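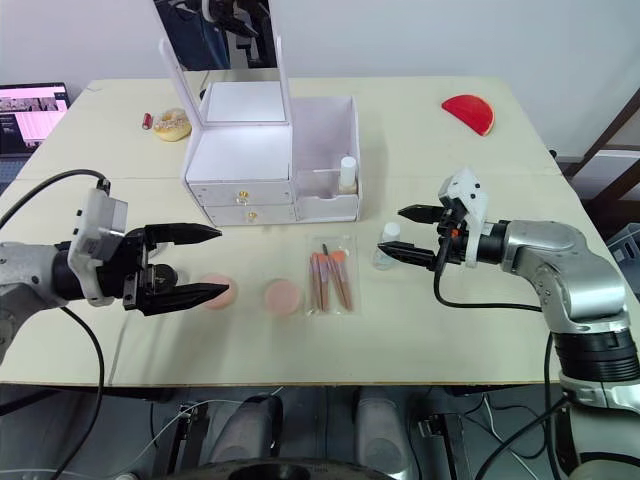 Skondano Robot Tidying Club

From the Grultard Student Projects Wiki

The Skondano Robot Tidying Club (nearly everyone just says Skondano, or "tidying") is a student club at Mandden College that teaches two-armed robots to put household things away. I've been a member for two years and I'm writing most of this page myself, so do forgive the "I" all over it. The wiki rules allow it for club pages, and the old version was four lines long with the wrong room on it!

Background

The club was started by Guilan Luo, who was then in her second year of engineering and fed up with robot contests where everything was a coloured cube. Her idea was that a robot ought to practise on the sort of clutter people have at home. The first season was all kitchen drawers, spoons mostly, and it went badly enough that the write-up is still handed to new members as a warning (it's very funny, ask for it).

The name comes from a board game that Guilan's flat used to play. She has explained the rules to me twice and I still couldn't tell you them.

Membership is 34 at the moment, though on a normal evening you'll find far fewer of us in the room. You don't need to be an engineer. I do geography.

The dressing table task

The main project this year is the dressing table. There's a white vanity organiser with a mirror, two little drawers with gold knobs and an open compartment, and the arms work on it from either side of the table. Round it go the bits: flat round makeup sponges, brushes in a clear bag, small bottles with white caps. One person drives both arms for a whole run, and the goal is to have the small things stowed in the organiser and the table clear by the end.

The grippers have two long pointed fingers each, and you get fond of them, but they are not forgiving. Sponges are the beginner's item. A bottle is harder than it looks, as you have to come in level or you shove it along the table. Then there are the drawers. Getting hold of a small round knob and pulling straight back took me most of January, and I still prefer to let somebody else do the bottom one.

We also put out things that have no business on a dressing table, which we call strays. A glazed donut with sprinkles is the current favourite, along with a red thing like a slice of watermelon. The driver has to leave the strays where they are. You'd be amazed how often a new driver goes for the donut first.

How a session runs

Sessions start at 6 p.m. and go on until people get hungry. We split into pairs, one driving and one keeping the log. The keeper writes down what went wrong in plain words ("pinched sponge too near the edge", "left arm in the way of right arm"), and after ten minutes or so you swap. Cables are the keeper's job as well. Please look at the loops by the wrists before you start, every time, even if the last pair swears they're fine.

By the end of last term we had 1,050 logged runs, and some 104 of those were good enough to go on what we call the clean list, meaning no drops, no bumps and no help from a human hand. Guilan is strict about the clean list. I have 13 on it and I'm very pleased with every one of them.

The Wu Cup

Once a year the club holds the Wu Cup, open to any student team at the college. Teams get the table set out by someone from a rival team, which is where all the mischief comes in, and have one go at it. The cup itself is a soap dish on a plinth. Last year the final was won by two first-years who hardly spoke the whole way through and moved so slowly that people went out for crisps and came back.

Joining

Come along to any session in term time and say you'd like a go. You'll be keeping a log in the first half hour and driving in the second. Tie long hair back, and leave dangly bracelets in your bag.

Comments

plum_duff: Good to see this page updated. The spoon season wasn't THAT bad, we got the drawer open in the end.

R. from the Wednesday lot: do you need to have used an arm before? I've only done the little wheeled ones

tansy44: No, I hadn't touched one either. Ask to start on the sponges.

mossgate: Two years in and you still won't do the bottom drawer?? Come and find me next session, it's all in the angle.

Categories: Student clubs | Robotics | Mandden College | Pages written by members

Print this page | E-mail this page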